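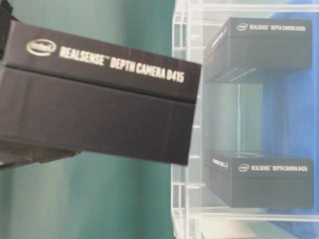

Shooting your own performance video at home is a lot easier than it sounds, and I say that as someone whose first try was me squinting into a window for four minutes. You don't need much. When people ask what camera to get, I tell them to use the phone they already have and read the small print before buying anything fancier. A black box with REALSENSE™ DEPTH CAMERA D415 across it in bold white capitals says "camera" plain as day, but "depth" is the word to look up before you spend your song budget on it!

Start with the audio. Record your vocal properly first, mix it, and export one final version. I made my last single, "Ereswood," in my bedroom and changed the mix after filming – never again. The new version was 2 seconds longer and every lip movement in the second half was off.

Next, play that final mix out loud and sing along for real. Mouthing the words looks fake (your neck gives you away). Do the whole song at least five times, moving the phone between takes. My friend Sơn Đào claps once before each take, and that little spike in the sound makes lining everything up so much faster.

Now edit. Mute the phone audio once it's synced, stack your takes, and cut on the beat for the chorus. Let the verses breathe a bit. I had about 200 cuts in my first video and it gave my mom a headache.

Upload it as unlisted and watch it on a TV before you go public. I caught a laundry rack in the second verse that way, and it took me one evening to reshoot.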